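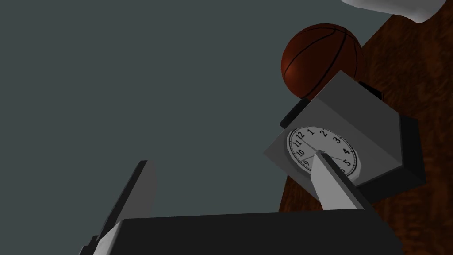
Home builds > Arms and grippers
Wrist camera keeps losing the target at close range

vanditz
Posted 2019-09-10

OK so I've been at this since June and I need other eyes on it. Two-finger gripper, camera on the wrist, everything still in simulation until I finish printing the real palm. Job is simple: go to the clock, get a grip on the housing, lift. From far away it's great! Then the arm closes in, the right finger goes across the bottom of the dial and my detector has no idea what it's looking at. I ran it 167 times over the weekend and got 73 lifts. Do I move the camera or fix the code?

neker_shop
Move the camera. Your finger is parked right over the 6, 7 and 8, of course it gets confused. I had mine low like that and raised the bracket 14 mm and most of my trouble went away.

fairclough
Disagree with neker. A finger is always going to cover something, you're just picking what. Stop detecting once you're close and go on the last good pose. The clock isn't going anywhere.

neker_shop
It is if you bump it with the basketball sitting right behind it lol

fairclough
Then don't bump it – slow down for the last bit.

vanditz
I tried freezing the pose on Sunday and it helped some, but my wrist tilts a lot on the way in and I think the error builds up there. Also I'm training on 1093 renders and almost all of them have the clock sitting nice and level. Could be the whole problem?

vusberg
That would be my guess. Look how far over everything leans in your render, the table is practically running downhill. If the training set is all level clocks I wouldn't expect much. Make a new batch with the camera rolled every which way and leave the fingers in the shot.

neker_shop
Sure, but I'd still raise the bracket. It's one part and you haven't printed it yet.

vanditz
Fair point, bracket is cheap. I'll do vusberg's batch tonight and the bracket after, one at a time so I know which one did it. Fairclough, how slow is slow for you on the last bit?

fairclough
Quarter speed. Boring to watch but I quit knocking stuff over.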